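April, late, kitchen table

Still wide awake and I want to get this down before I lose it.

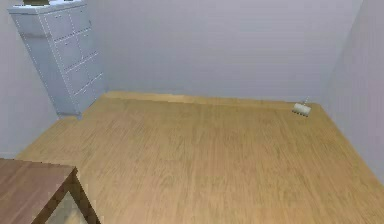 So the question I went to bed with last night was whether a machine can tidy a room yet, a plain ordinary room, and tonight I have half an answer and I'm thrilled with it. The Setholm room is the one I keep going back to. Chest of drawers against the wall, a table, wood floor, and one small white thing lying over by the far wall that looks like the head of a scrubbing brush. That's the whole job! Go over there, pick it up, put it away. My niece could do it at two. In simulation we've been at it since the winter.

I ran 50 tries today with the new Clemach planner. It gets across the floor beautifully now. I remember when it used to swing wide for no reason and clip the table corner every other run, and today it just went, like somebody walking across their own bedroom. I got up and paced around after the first few because I couldn't sit still.

The picking up is where it gets hard. The thing has a thin rod sticking up from it and the planner loves that rod. Grabs for it every time. Sometimes fine, sometimes the whole piece rolls and then it has to start over, and it takes so long to think about starting over. The longest try today ran 260 seconds. For one brush! (I did the same chore in the real kitchen after dinner with the dish brush, out of curiosity, and it was so quick I felt silly having set the timer.)

And then the drawers. Two columns of them, little pale knobs, and at the resolution we render they go soft and stitchy, so the drawer finder sees seams where it should see fronts. I want to try the sharper render tomorrow but it'll eat the machine all night. Maybe only for the chest and leave the walls alone, nothing to learn from a blank wall. Also I should move the start position back a bit, because there's something dark green on top of the chest and from where we stand you only get the bottom sliver of it. If I can't tell what it is I don't know how I expect the planner to.

Read the Arellano notes again on the bus. They're working on the shop floor side, bins and sweeping up, and their feeling is that shops will get there before houses do because a shop stays put. I believe it. A house moves around under you. But I'm stubborn, I want the house. I want my mother to have something that gets the dropped things off the floor so she doesn't have to bend down for them. It doesn't have to fold sheets. Just the floor.

Can they do chores yet? Writing this tonight I'd say crossing the room, yes. Picking up, on a good day. Putting away in the right drawer and closing it, no, 2 out of the 50, and one of those I think it bumped the drawer shut by accident — I'm counting it anyway. Back in the winter it was zero, so I don't care how it sounds, I did a little dance in the hallway.

Zasta build goes in first thing. 16 new start positions to set up, and I need to ask for more disk again. Buy coffee. Call Mom.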